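# The Rulebook Comes in Yellow

The hand arrived at our office in May with 18 pages of safety rules and no instructions for opening the crate. I read the rules first. They were better company than most manuals, mainly because somebody had been allowed to lose their temper in the margins.

They belong to Protau, a small outfit that writes shop rules for people who work within arm's reach of robot arms. Factories have had fences and light curtains for decades, and a fence is an easy rule to follow. You stand on your side, the machine stands on its side, and the two of you meet at the annual review. Trouble starts when the robot moves in beside the desks, where people have laptops, opinions and coffee.

Protau's first rule fits on a sticker: know who has the stop button before you know what the robot is doing. The second is that whoever has the button does nothing else. No email, no sandwich. I asked at three workplaces whether this was observed and got three different kinds of smile.

The third rule concerns cables, and it takes up four pages. Cables are to be routed, tied, labeled and walked past once by a person who did not lay them. The draft from Lenalar, a rival set of rules with nicer typography, gives cables one paragraph and spends the savings on a glossary. Lenalar defines "workspace" in 10 ways. Protau defines it as anywhere you would be annoyed to get hit.

Then there are the coverings. People wrap robot hands in all sorts of things, and both rulebooks would like a word. A sleeve or a strip of tape changes what the fingers can grip and what they can snag, so Protau wants the wrapping written down, dated and checked before each session. The log sheet has a column headed "Who put this on?" It is, I'm told, the column most often left blank.

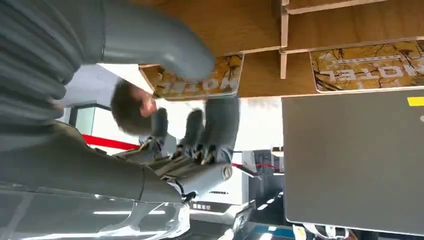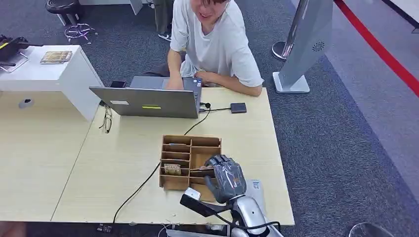
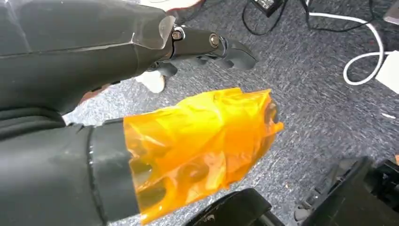

*Close quarters: robot hardware at work indoors. In the second picture, a plastic-covered hand reaches into a cardboard organizer.*

The sorest subject is distance. Lenalar wants a marked line on the floor and a seat well behind it. Protau thinks a line teaches people to look at their shoes, and asks for slow speeds and a spoken warning before any move. The warning must be a whole word. "Okay" is banned by name, having been used to mean go, stop, and I have finished my lunch.

A training shop called Galli tried both books on the same crew, one after the other. The crew preferred Protau for the arguments and Lenalar for the index. They ended up stapling the two together and crossing out whatever they disliked, a method neither author has endorsed.

The next edition of the Protau rules is due out with a longer section on tape. I have asked for a copy, and for whatever opens the crate.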